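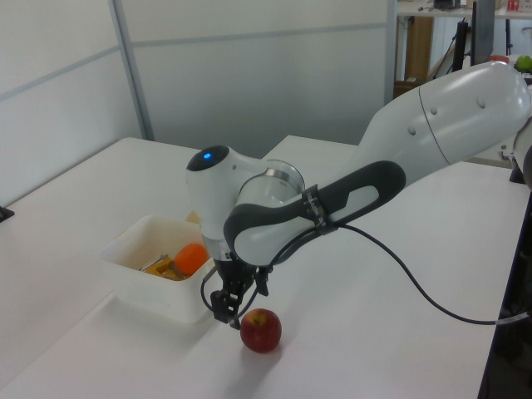 Arm bench checklist, with my comments

I wrote the first version of this in August, when we moved the pick-and-place work at Pulgate onto the white benches, and I've been scribbling on it ever since. The plain lines are the checks. The bits marked "Comment" are me. Tick, cross or n/a for each one, initials at the bottom, and please use a pen that works.

Before power

1. Bench clear of anything that isn't part of the task.
Comment: The fruit, the bin and whatever else the task sheet lists can stay. Mugs, phones and hex keys can't. I once found my own door keys under the arm, so I'm not preaching from a great height.

2. Base bolts tight, no movement when you push the arm by hand.
Comment: Give it a proper shove, both ways. If it rocks at all, stop there and fill in a defect slip.

3. Bench clamps and edge brackets secure.
Comment: They work loose because people lean on them (me included). Finger tight isn't tight.

4. Join between the two table tops level.
Comment: Run your hand across it. An apple will find a step you can't see – and then it rolls.

5. Cable along the forearm strapped, with slack below the strap.
Comment: This is the one I fuss over. The black cable on our arm hangs in a loop past the gripper and then runs off across the table, and I want that loop looked at every single morning. It needs enough slack for the wrist to turn fully, but it mustn't catch on the bin or get under the fingers. Move the arm slowly through its whole reach and watch the cable the entire time. Don't watch the screen.

6. Strap itself undamaged.
Comment: Replace it if the edge is fraying. Spares are in the Nirnon drawer, second one down.

7. Gripper fingers straight, clean and firmly fixed to the block.
Comment: Wipe them even if they look fine. Juice dries into a sort of varnish and you end up with fruit that won't let go.

Power on

8. Both emergency stops tested.
Comment: There are 2, and both get pressed, every shift. Not "the near one, and the far one was all right last time". Reset, then check the arm doesn't start moving by itself when you do.

9. Wrist indicator light matches the state on the controller.
Comment: Ours glows blue at the wrist. Check it against the card on the wall, and don't trust your memory if you've just come over from the Kováčik bench, where the card is different. If the light and the controller disagree, believe neither and power down.

10. Speed limit set to 200 mm per second for anyone working within reach.
Comment: Yes, it's slow. Yes, I know the arm can go faster! Full speed is for when everybody is behind the line, and the person at the controls says so out loud first.

11. Grip force set for the object in use.
Comment: Start low and creep up. A dropped apple is a nuisance, a squashed orange is half an hour with a cloth.

During the task

12. Hands out of the space between gripper and table.
Comment: It's so tempting to nudge a fruit into place when the fingers are hovering just over it and you can see it's going to miss by a whisker. Don't. Pause the arm, move the fruit, take your hand away, carry on.

13. Bin placed where the arm can reach it without crossing the operator's side.
Comment: I'd like a taped outline for this and I've asked for one. Until then, use the pencil marks.

14. Metal items in the bin noted on the task sheet.
Comment: Cutlery is fine if it's meant to be there. A blunt handle still makes a nasty poke if it's gripped and swung, so no knives at all, not even butter knives.

15. One person in charge of the controls, and everyone knows who.
Comment: Swap over at a pause, never halfway through a pick.

After

16. Arm parked, gripper empty, power off at the wall.

17. Cycle count written in the Justeck log.
Comment: The gripper is due a service every 3,000 cycles on our schedule. Please write the real number from the controller, even if it means we've gone over. I'd sooner be cross for five minutes than guess.

18. Fruit away, bench wiped.
Comment: Bruised ones go in the compost. They've been on a workbench, so please don't eat any of them.

Still open from the last round: new wall card for the light colours, tape for item 13, and a longer lead for the far stop button.

Initials:
Time finished:
Defect slip raised (yes / no):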